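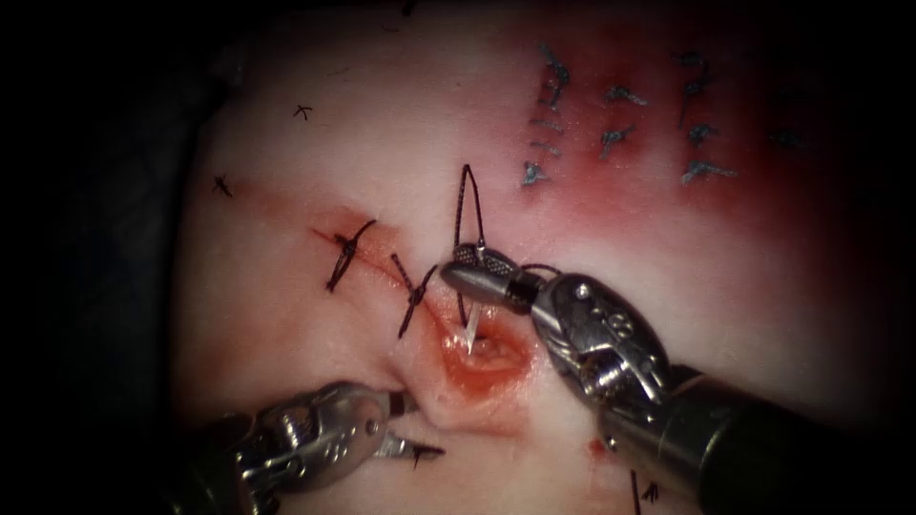
Wind display on the Jernell committee boat goes blank under way and comes back by itself. Reported by Aslı Tatlı after Sunday's racing. The display is the Venard unit on the steering pedestal, and its cable runs down inside the stitched cover, so the cover has to be opened before anyone can look at the connector. Whoever closes it again should use a small curved needle, the same shape as the one held in the jaws there, with dark thread. A straight needle won't come back out of the seam once it is up against the tube. Needles and thread are in the drawer under the chart table.

Status: open
Priority: high (needed for starts)
Equipment: Venard wind display, masthead sensor, Bestix junction box under the cockpit sole

Reported symptoms
Wind speed and direction both go to dashes. Depth and boat speed stay on screen. The dropout lasts 4 to 23 seconds and then the numbers come back without anyone touching anything. It happened three times before the first start and more often once the breeze picked up. No alarm sounds. At anchor with the engine off it was fine for 40 minutes.

First check
Battery voltage normal at the panel with everything switched on. Fuse for the instruments taken out, looked at, put back. No corrosion on the holder. Display restarted, no change. Menu settings are the ones written inside the locker lid, so nobody has changed the source.

Second check
Ran the engine at the dock in neutral. No dropout at idle. At higher revs the wind numbers went to dashes twice. Depth carried on as before. Turned the engine off and shook the mast base cable by hand, with the same result on the second try. That points at the cable or a plug and away from the display.

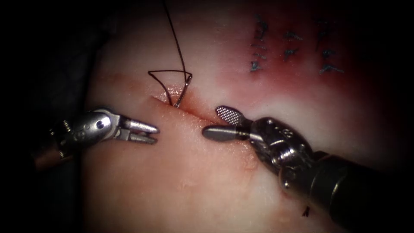 Can we run starts this week with the display as it is?

Use the handheld meter for wind speed and the flag for direction, and write both in the race log at each signal. The course can be set that way. Don't read numbers off the pedestal, even when they look right, until this ticket is closed.

Third check
Opened the pedestal cover along the aft seam. Connector behind the display is clean and the locking ring was tight. Unplugged it, looked at the pins, plugged it back in. Wiggled it with the system on and the reading held. Pedestal end is ruled out. Cover closed again, stitches taken a little closer together than the old ones.

Fourth check
Lifted the cockpit sole to get at the Bestix box. Lid seal is flat on one side and there is a water mark along the bottom of the box. The masthead cable goes into port 3. The screen wire on that port was loose under its screw, with most of the strands broken. The other ports are tight.

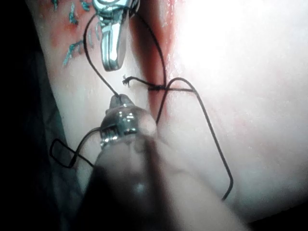 Cut the masthead cable back to clean copper, fitted a new end and put it into the same port. Left enough slack to reach the spare port if it is ever needed. The cable had been pulled tight across the edge of the engine box, so it was moved over and clipped to the stringer. The jacket is scuffed there but not cut through. Wrapped it for now.

Dock test after the work
Engine run through the rev range and back down. Wind numbers stayed up the whole time. Shook the cable at the mast base again and the reading held. Hosed the cockpit with the sole back in place, lifted it again and found a few drops on the box lid. None inside.

Comment from Aslı Tatlı
Took her out in the evening with a short chop running and saw one dropout, on the way back in past the breakwater. It was a single blink. I couldn't get it to do it again, and I had the engine up as far as I was willing to push it. Could the plug at the mast base be worth opening too? The deck gland next to it has a crack in the sealant.
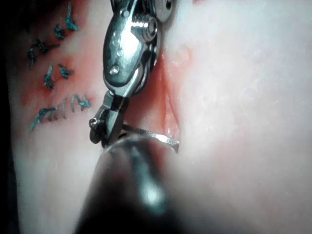 Reply
Yes, open it. That plug hasn't been apart since the mast was last out in July. If there is any green on the pins, clean them, dry the plug properly and put it back with grease. Re-bed the gland at the same time.

Parts to order
Lid seal for the Bestix box
Mast base plug, male and female
Sealant, white
Cable clips, small

Pálfi's yard has the plug on the shelf. The lid seal has to come from the supplier and the yard will call when it is in.

Status changed to: waiting for parts
Priority: unchanged
Assigned to: Aslı Tatlı
Next step: open mast base plug, then another run outside the breakwater at full revs before the display is used for a start.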